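Hand-Held Gripper Stations: Pre-Use and Monthly Inspection Checklist, with Comments
Dritusthorpe site, kitchen and living area bays 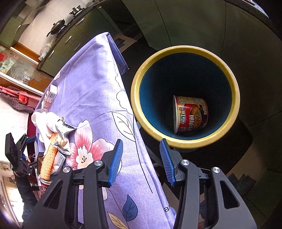 Do staff still have to tidy the bays themselves now that the grippers are in use?

Staff still clear and reset every bay, but the work is now done with the gripper in hand and is recorded as a task. Tidying by hand is limited to the items listed in section 4.

Scope

This sheet covers the paired hand-held grippers used in the Dritusthorpe bays and the working area within arm's reach of the operator. It does not cover the fixed arms in the Duvgate hall, which have their own sheet and their own lock-off procedure. Mark each line P (pass), F (fail) or N/A. A fail in section 1 or 2 takes the pair out of use until it has been signed back in. A fail elsewhere needs a comment and may be worked around for the rest of the shift if the shift lead agrees.

Period covered by the comments: February. Cycles logged in the period: 3,939. Cycles logged in the previous period: 3,717.

1. Gripper, mechanical

1.1 Finger pads seated, no lifting at the corners. P
1.2 Pad ridges clear of crumbs, film and grease. F
Comment: Residue found on two pads after food packet tasks. Cleaned and returned. Wiping down is now done at each break as well as at the end of shift.
1.3 Screws at finger joints present and tight. P
Comment: One screw on pair 5 took a quarter turn. Check again next month.
1.4 Fingers close evenly over full travel. P
1.5 No cracks at the cut-outs in the finger bodies. P
1.6 Handle free of sharp edges, trigger returns without sticking. P
Comment: Trigger on pair 9 returns slowly when cold. Within limits. Operators have asked for it to be kept off the first task of the morning.

2. Gripper, electrical and data

2.1 Cable strain relief intact. P
2.2 Battery housing closed, no swelling or heat. P
2.3 Status light visible to the operator in normal posture. F
Comment: Light is hidden by the wrist when working below knee height. Operators have been turning the tool over to check it, which adds a twist to every low pick. Reported to Zatell. A sound signal has been asked for.
2.4 Recording stops when the stop button is pressed. P

3. Floor and access

3.1 Walking route behind the operator at least one person wide. P
3.2 Waste bin within reach and stable when touched by the tool. P
Comment: Bins must be checked for rocking before the first drop. A bin that shifts is to be moved by hand, never pushed with the fingers.
3.3 Stand legs do not cross the walking route. P
3.4 Cloths and covers do not trail on the floor. F
Comment: One cover had slipped and was touching the floor next to the route. Refolded. Clips to be tried.
3.5 Floor free of liquid. P

4. Items in the bay

4.1 Food containers emptied and rinsed before use in a task. P
4.2 Drink cans empty, no open edges facing the operator. P
4.3 Glass and blades removed. P
Comment: These are always moved by hand, wearing gloves, before recording begins.
4.4 Cooker isolated at the wall. P
Comment: The isolator label is worn. Replace.
4.5 Pans cold and handles turned inward. F
Comment: A handle was found pointing out over the worktop edge at one change of shift. The outgoing operator had left it in the position set by the task card. The card has been amended.

5. The operator

5.1 Task time and rest time logged. P
5.2 Operator has changed hand or task within the last hour. F
Comment: Most missed changes fall in the last part of the shift, when the target is close. The reminder on the screen can be dismissed with one press and usually is. Proposal: the reminder should pause the task queue.
5.3 Wrist or forearm discomfort reported. See comment.
Comment: Three reports, all after low picks. Under the old method, staff knelt or sat to sort things near the floor. With a tool in each hand they tend to bend from the waist. Low stools have been placed in the bays and kneeling is permitted on the task card.
5.4 Operator knows how to refuse or stop a task without loss of pay. P
Comment: Asked verbally. Two newer staff were unsure whether stopping counted against the hourly figure. It does not. A line to this effect has been added to the card.

6. Changes to the work, for information

The cleaning round used to be one job held by one person per shift. It is now split into short tasks shared across the team, and the bay may be reset several times in a shift. Staff report less lifting and more standing still. They also report that it is harder to judge when a bay is finished, as the end point is set by the card. The Liu review asked for an end-of-task check by eye to be kept, and this remains in force.

Time allowed for cleaning and checking tools is now counted as working time and appears on the rota.

7. Actions carried forward

Status signal for low work (2.3): open, with Zatell
Clips for fabric covers (3.4): open, site
Isolator label (4.4): open, site
Queue pause on change reminder (5.2): open, awaiting decision
Joint screws on pair 5 (1.3): recheck at next inspection

Completed sheets are kept in the folder by the charging rack. The previous month's sheet stays on top until all its open actions have been copied across.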